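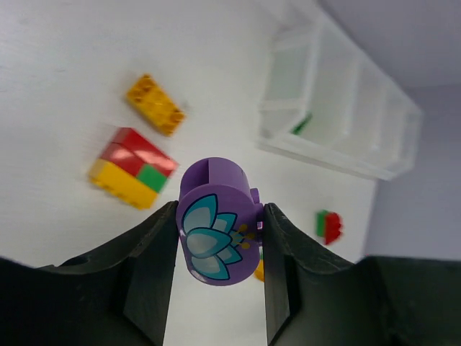

Kristýna Hájek asked, the first time she read this section through, whether the people who used to sort returned bricks by hand would now be expected to stand and watch two arms do it all day long.

Gokanum Sorting Cell > Daily Use > Working Beside the Arms
3 min read
Overview Set-up Daily Use Care Contact

They won't, and we were glad she asked, as it comes up at nearly every site! Your sorters still know the bricks far better than the cell does, and most of their time now goes to the odd pieces, the printed ones and the stuck-together ones, with a short visit to the cell now and then. Here is how that visit goes.

1. Before the shift, wipe the white tabletop with a dry cloth and set the tray toward the back, with its compartments open to the arms.
2. Decide together which color goes in which compartment, and write it on the shift card. (Please do let the sorters choose - they will be the ones emptying it.)
3. Place the bricks in the middle of the table. Small stacks are fine, but leave a hand's width between them.
4. Step back, select Lurker mode on the panel, and wait about 12 seconds while the arms find their starting positions.
5. Let the first 3 pieces go through at slow speed before you choose normal speed.

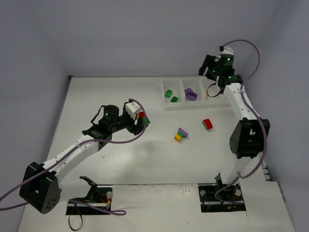 Figure 2. Both arms at work, sorting tray at the back of the table.

Caution: Never reach in for a brick while the arms are powered, even if they seem to be resting. Press Pause, then wait for the panel to read HOLD.

Note: If a gripper keeps dropping a certain piece, set that piece aside and jot it down on the card. At our Zonov site the sorters keep a box for these and go through it together after lunch, and their notes have changed the grip settings more than once.

6. When a compartment is full, press Pause, empty it, and put the tray back where it was.
7. At the end of the shift, park the arms and hand the card to whoever comes next.

For changing the grip settings, see Care.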